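Folding on the bed or on a table? (small bedroom, lots of laundry)

Home > Household > Laundry and Linens

graston_hill
September 5, 2019
I moved into a smaller place and there is no laundry room, so all the folding happens in the bedroom now. I don't have a folding table. I have been spreading a clean flat sheet over the work surface and folding on top of that, then moving the stacks to wherever they go. It works but it is slow, and the sheet bunches up when I pull a big item across it.

Questions:
Do you fold on the bed or stand at a table?
Does the sheet underneath do anything useful or is it just one more thing to wash?
What do you do with thick patterned throws that won't make a square?

linen_closet_6
Table, always. I folded on the bed for years and my lower back was bad every laundry day. I bought a used Okach folding table and the back trouble stopped. It leans behind the door the rest of the week.

I would skip the sheet. If the surface is clean enough to put a sheet on, it is clean enough to put clothes on.

Begum_R
I disagree about the sheet. We have two cats. Anything that goes straight onto the bedspread has to be lint rolled after. I keep one old sheet for this and nothing else, and I shake it out the window when I'm done.

For the bunching, tuck one side under the mattress. If you are on a table, use binder clips.

linen_closet_6
With cats, fine. The first post didn't mention cats.

graston_hill
No cats. The sheet is mostly because of the bags and boxes from the move, which have been in a storage unit since February and are dusty. I'd like to keep the clean stuff off whatever came in with them.

pdxmender
Then keep the sheet. Storage unit dust is gritty and it gets into knits.

On the thick throws, the trouble is usually the first fold. People grab two corners and bring them together in the air, and the weight pulls the cloth off line. Lay it flat, fold it lengthwise on the surface, smooth it, fold lengthwise again, and only then go end to end. Three end folds for a couch throw. I put the fold side facing out on the shelf so the loose edges are in back.

If it has a strong pattern you can use the pattern as a guide. Stripes and plaids tell you right away if you are crooked.

graston_hill
Tried this with the tan throw, the one with the black zigzags. It came out better than my usual but the top edge is still lumpy, and one of the lower layers sticks out on the left. The sheet with the writing on it is the one I use underneath. The piles behind are what I still have to get through.

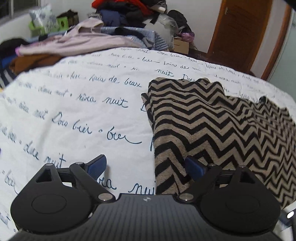
REPLIES, PAGE 2

pdxmender
Good enough for a shelf. Zigzags are harder than stripes since there is no straight line to follow. The layer sticking out on the left means the ends weren't even when you brought them over. Next time stop before the last fold and pull the inside layer back with your flat hand.

The wrinkled part on the right will settle with something heavy on it overnight. I use a stack of jeans.

Vilgot Isaksson
I would not fold a throw that thick at all. Roll it. A rolled throw goes in a basket or on the closet floor and it doesn't get hard creases. I have six of them rolled in one deep Grokano bin at the foot of the bed.

linen_closet_6
Rolling takes more room. A roll is round and the space between rolls is wasted. In a small bedroom I'd want flat stacks.

Vilgot Isaksson
It takes more room on a shelf. In a bin it doesn't, because you can push them in. I have done both and I'm not going back.

Begum_R
Flat for me too, but I'll give you the creases. I refold mine the other way every few months and they don't get the line down the middle.

What is the cursive on the sheet? I had a pillowcase with script printed on it and I spent a lot of time trying to read it in bed.

graston_hill
One part looks like "Dors bier" and then "bier" again, bigger. I took it for "Dors bien," which is French for sleep well, but the last letter doesn't look like an n to me. It came in a mixed lot from an estate sale so I have nothing to check it against.

pdxmender
Probably "bien" with a fancy n. I've seen French bedding sayings on a lot of printed sheets.

old_wringer
Reading all this and I think the order is the real problem. You are folding throws while the clothes are still in piles. Do the clothes first. They have drawers to go to, and once they are put away you have the whole surface for the big stuff. I do it in this order:

Socks and underwear
Shirts
Pants
Towels
Sheets
Throws and blankets last

linen_closet_6
I go the other way, big things first. A couple of throws take down the height of the pile fast and I can see what is left.

old_wringer
And then where do you put them while you do the rest?

linen_closet_6
On the chair.

old_wringer
My chair is full.

graston_hill
I'll try clothes first tonight. I looked at the Okach table too, and the one listed near me is 11 miles out in Grastness, so I might pick it up if it's still there. Sheet stays for now, with clips. I'll post again once I've gotten down to the boxes.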